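Home | Programs | Reports | Contact

April
By Booker Ambrose

Print this page | E-mail this page

Progress report to Crenshaw: desktop refurbishing

We took in 126 donated towers and have finished 15. The plan said we'd be much further along. Ramier's estimate assumed most machines would need only memory and a clean install, and I didn't believe it then either.

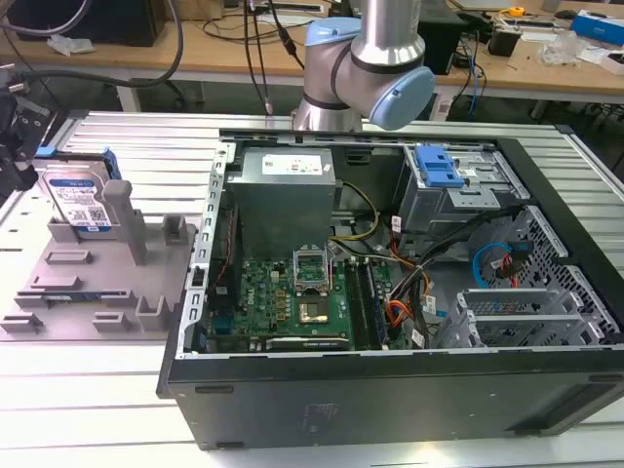
Processors and power supplies are eating the hours. Ezekiel Escobedo wants to spend the remaining $3000 on spare parts. I would hold it until we know how many of these boards are worth saving. Nine already went to scrap.

The next count is due Sunday. I would not promise the schools a delivery date before then.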